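The New Shift at Gremilside

Until August, Ottmar Wendt spent his working day on the packing floor at Brernier, a mid-sized firm that assembles gift and kitchen sets for other companies. He put cups in boxes, put small things in the cups, and checked that nothing rattled. He did that for 18 years. Now he does much the same work at a table in the firm's Gremilside building, with a gripper in each hand, and every move he makes is recorded.

The recordings go toward teaching a pair of robot arms to do the job. Brernier plans to put the arms on its lines one station at a time, starting with the items that are light and hard to break.

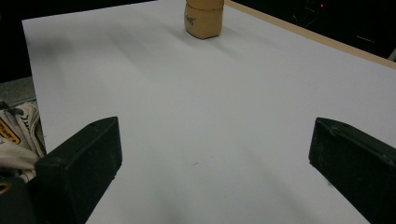
Workplace Methods Team, Brernier Gremilside

The team has two full-time demonstrators, Wendt and a colleague from the returns desk. Both kept their old pay grade at first. After a round of talks with the works council they were moved up one step, on the grounds that the job calls for judgment the packing floor never asked of them.

A demonstration is short. The person starts with the grippers open and clear of the objects, does the task once, and backs off. Then the table is reset and the task is done again. A spoiled attempt gets marked and kept, because the software people want those too. By the end of October the team had logged 2419 attempts, of which 265 were marked as spoiled.

“The first week my wrists hurt,” Wendt says. “You don't have fingertips anymore. You have two blocks that open and close, and you have to think about the angle before you get there.”

Cups are a good example of what he means. A hand reaches into one without any planning. With grippers, the choice of which side to come from decides whether the cup stays standing, and anything already sticking out of it has to be worked around.
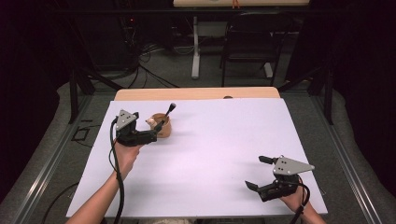
Wendt says he used to do most of this without looking. Slowing down enough for a machine to follow made him notice habits he had never been told about – he steadies with the left and places with the right, even when the other way would be quicker.

Elínborg Egilsson runs the team. She came from the planning office and had never packed a set before she took the post, so she spent her first two weeks on the line. She is direct about the numbers. Brernier expects to need fewer packers on the evening shift once the arms are running, and it has agreed not to fill places as people retire. There is no such agreement for temporary staff, who make up a good part of the crew before the holidays.

“People ask me if they're training their replacement,” Egilsson says. “For some tasks, yes. I would rather say it than have them hear it in the canteen.” 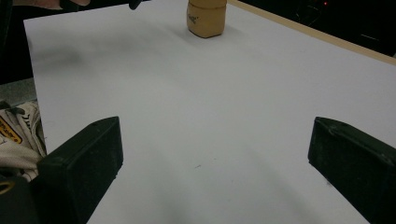
What the floor thinks

Opinion among the packers is split, and the split does not follow age. Several of the longest-serving people have put their names down for the next demonstrator posts. They like the quiet and the regular hours. Others say they would miss the pace of the line and the talk that goes with it.

The sharpest complaint is about credit. A packer's way of doing a task goes into a set of recordings, and the recordings belong to the firm. The works council has asked for a one-time payment to each person whose work is used. Brernier has not said yes or no. The next meeting on it is set for Monday, November 7, 2022.

Wendt has his own view of it. He thinks the payment matters less than what happens to the demonstrators when the recording is done. His current post is funded through the end of the first installation, and after that he has the right to go back to packing, if his station is still staffed by people. Egilsson says she is trying to have the posts turned into permanent ones, looking after the arms and recording new tasks as the product range changes.

In the meantime the table is booked every weekday from seven to three.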